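Kitchen and Dish Room Assistant – Prosstead
Part-time and full-time positions

Fava is hiring kitchen and dish room assistants for its lunch kitchen in Prosstead. The kitchen cooks and serves hot meals for offices and training centers between Prosstead and Trirkbridge, and all plates and bowls come back to us to be washed. On a busy day that is over 3000 pieces.

The job is mostly washing, drying, sorting and putting away. You will also help with simple food prep when the dish room is quiet.

What you will do
Scrape and rinse plates, bowls and trays as they come in
Load and unload the machine
Wash by hand anything that does not go in the machine
Stand plates in the wire racks and move them to the shelves when dry
Check for chips and cracks and set damaged pieces aside
Wipe down counters, sinks and racks at the end of the shift
Help with peeling, portioning and packing when asked

What we ask for
No experience is needed. You will be on your feet for most of the shift and will lift full crates, so you should be comfortable with both. You need to be able to follow written and spoken instructions in English. A food handler card is useful, but you can also get one after you start and we will pay the fee.

Hours and pay
Shifts start at 7 a.m. or 11 a.m. Part-time staff work 17 hours a week, full-time staff work 38. Pay is hourly and goes out every two weeks. A meal is included with every shift, and shoes and aprons are provided. After three months in the job you receive a one-time payment of $600.

Where you will work
The dish room is on the ground floor, next to the loading door. Hand-washed pieces dry on the counter – plates go on edge between the tines, never stacked flat while wet. Plain white and banded dishes are shelved separately, so please expect some sorting. 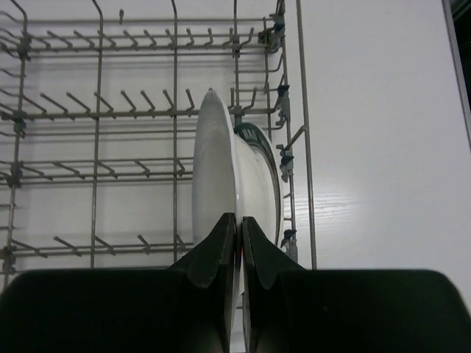
White plate and green-rimmed dish standing in the wire rack.

New staff spend the first week working next to someone from the current team. We also run the kitchen at Yaman, and assistants who want extra hours can pick up shifts there once they know the work. Travel between the two sites is paid.

How to apply
Send a short note with your phone number and the hours you can work, and quote job number 3919. A resume is welcome but not required. You can also fill out a form at the front desk in Prosstead. Applications are open until the end of December 2025. A second round of hiring is planned for April.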